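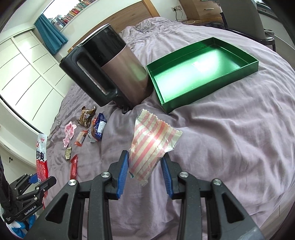

Grurnen es un kit de pinza manual para el registro de tareas domésticas, comercializado por la empresa Baert desde su taller de Skusatdale. Se vende por unidad o en pareja, y está destinado a laboratorios pequeños que desean enseñar a un robot la manipulación de objetos ligeros sin tener todavía el robot. El operador sostiene la pinza y hace la tarea con ella, en un lugar cualquiera de la casa. Una cama con el edredón arrugado sirve como superficie de trabajo tanto como una mesa, y los envoltorios de caramelo, como el de rayas rojas y crema que queda entre las dos almohadillas azules, pertenecen a la clase de objetos que la documentación llama "blandos de forma variable".

Composición

El kit básico contiene 39 piezas y se entrega desmontado. La versión doble añade una segunda pinza y una maleta de transporte. Las almohadillas son estriadas y se consideran material de desgaste; Baert las vende también por separado, en bolsas de cuatro. El manual existe en inglés y en español, aunque la traducción española omite el capítulo de calibración.

Servicio de tareas

Desde abril, el comprador puede contratar además el servicio Bradton, que consiste en una lista de 103 tareas preparadas, con instrucciones para colocar los objetos. De ellas, 29 se refieren a alimentos envasados y 51 a ropa o utensilios de cocina. Las restantes no tienen categoría fija. El servicio incluye la revisión de los registros, que son devueltos al cliente con anotaciones.

Recepción

La ingeniera Berenice Sandoval, que probó la versión doble, valoró positivamente el agarre sobre plásticos finos, pero criticó que el tornillo inferior se afloja después de varias horas de uso. Samina Butt, en una comparación de kits manuales, lo consideró adecuado para principiantes y algo pesado para sesiones largas. Ambas coincidieron en que el precio de los recambios es elevado. Baert respondió que la próxima serie llevará tornillos con freno de rosca.

Véase también

Pinza robótica
Aprendizaje por demostración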